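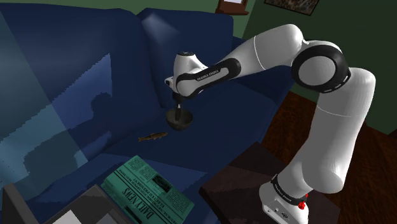 オープンラボ見学レポート 「シミュレーションの中のロボットアーム」

1.はじめに

8月の終わり、情報工学演習の課題として、Avesitz研究棟のオープンラボを見学しました。もともとは実機が動くところを見たくて申し込んだのですが、私がいちばん長く居座ってしまったのは、大きなモニターの並ぶシミュレーション室でした。集合時間より早く着いたのに、帰りのバスは1本逃しています。それくらい面白かったです!

このレポートでは、シミュレーション室での実演を中心に、聞いたことと考えたことをまとめます。

2.見学の流れ

受付で名札をもらい、最初に5号室で研究紹介を聞きました。案内してくださったのは、研究員のDanylo Levchenkoさんです。日本語がとても流暢で、専門用語が出てくるたびにホワイトボードに図を描いてくださいました(その図をノートに写すのに必死で、私の字はほとんど読めません)。

そのあと班に分かれ、私たちの班はシミュレーション室、工作室、質疑応答の順に回りました。

3.シミュレーション室の実演

実演の舞台はCGで作られた居間でした。紺色の大きなソファがあり、サイドテーブルの上にFranka Emika社のPandaというアームが据え付けられています。工場のラインを想像していたので、家の中にアームがいるというだけでもう楽しくなってしまいました。

ソファの座面には新聞と、なぜか小さな茶色い魚。アームは濃い灰色の浅いボウルをつかんで、座面の上に持ち上げていました。指がとても細く、ボウルの真ん中に差し込まれるような形になっていて、「お皿は縁を持つもの」と思い込んでいた私には新鮮でした。

使われていたのは、研究室で開発しているRasterという環境です。部屋、家具、置いてある物、光の当たり方を組み合わせて場面を作り、その中でアームに作業をさせます。いま登録されている場面は154種類、物のモデルは488個だそうです。ソファに落ちる窓明かりのような青白い光も設定のひとつで、光を変えるとカメラ画像から物を見つける難しさが変わる、という説明に班のみんなで「おおー」と声が出ました。

途中で操作も体験させてもらいました。キーボードで手先を少しずつ動かすだけなのに、これが本当に難しい! 私は高さの感覚がつかめず、ソファの背もたれに手首をぶつけました。画面の中なので何も壊れません。同じ班の堺さんは私よりずっと落ち着いていて、一度視点を切り替えてから動かし始めていました。真似したらうまくいったので、感謝しています。

4.質疑応答で聞いたこと

・実機との違いについて
重さや摩擦の値が少しずれるだけで、画面の中でつかめた物が実機では滑ることがあるそうです。そのため値をわざとばらつかせて、何度も練習させるとのことでした。

・成功率について
いま取り組んでいる課題では、シミュレーション上の成功率が74パーセント。私は高いと感じたのですが、Levchenkoさんは「家で使う道具としては全然足りません」と即答でした。失敗の多くは、つかむ瞬間ではなく置く瞬間に起きるそうです。

・布や紙の扱いについて
新聞のような薄い物は、形が変わるところまで計算すると重くなるので、硬い板として扱うことが多いと聞きました。どこまで本物に似せ、どこを省くかを決めるのも研究の一部なのだと知りました。

5.考察

見学前の私は、シミュレーションを「実機が使えないときの代用品」だと思っていました。しかし、物の位置や光を変えて何度でもやり直せることは、実機にはない大きな強みです。授業で習った座標変換が、ぶつけた手首の動きにそのまま出てくることにも感動しました。教科書の行列が急に身近になった感じです。

一方で、摩擦の話を聞くと、画面の中だけで完成したとは言えないことも分かります。今回は時間の都合で、同じ作業を実機とシミュレーションで見比べることはできませんでした。次の機会があれば、ボウルのつかみ方を両方で比べてみたいです。

6.今後の課題

後期の班活動では、机の上の物を片づける簡単なシミュレーションを自分たちで作る予定です。まずは箱と円柱だけで始め、うまくいったらボウルのようなくぼんだ形にも挑戦します。視点の切り替え機能は絶対に入れます!

提出日:2024年8月29日

関連する記事
・オープンラボ見学レポート 工作室編
・Grandomlow社 工場見学の記録
・座標変換の復習ノート(演習第5回)
・後期班活動のテーマ一覧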